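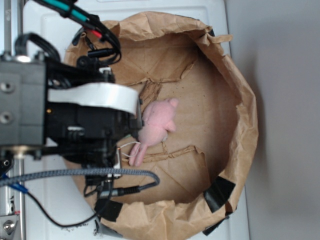

Pink plush pig, brown paper, round container.

Reading order for the Kositz ghost stories?

My sister gave me the second Kositz collection for my birthday without checking whether there was a first one. There is. There's also a novella, Stovance, which the back cover treats as something everybody read in school. I'm 30 pages in and a lighthouse keeper has already been mentioned twice in a tone that suggests I should be upset about him. Do I stop and go back, or are these stories separate enough that I can keep going? I read slowly and mostly in bed, so please factor that in. No spoilers about the lighthouse keeper. I assume he's dead.

Liis Raudsepp
2023-11-08

Thirumalai Varghese
Keep going. The first book has 22 stories and only two of them matter to the second: "Salt Door" and the one with the unpronounceable title about the ferry. Both are short. If your library has the first collection, read those on a weeknight and you're caught up.

Stovance is a different matter. It's the lighthouse keeper's whole life story, told by his sister, and it's the best thing in the series by a good distance. It also gives away the ending of the last story in your book, so save it for afterward. The publisher put it out in April between the two collections, and fans have been arguing about the order ever since. I've been in some of those arguments and don't recommend them.

Skip the introduction until you're done. It's by someone who loved the book so much that he tells you what happens in it.

Reading in bed is fine up to "Kaimal's Well." Read that one at lunch.

Pleseo
publication order always. the author wrote them in that order so thats the order. also the audiobook of the first one is good but the guy does a voice for the ferryman that sounds like my dentist

Thirumalai Varghese
Publication order puts Stovance second and spoils the last story, as I said. I agree about the ferryman, though I haven't met your dentist.

Liis Raudsepp
Thanks, both. I'm number 32 in line at the library for the first collection, so it looks like I'm keeping going. Moving "Kaimal's Well" to lunch.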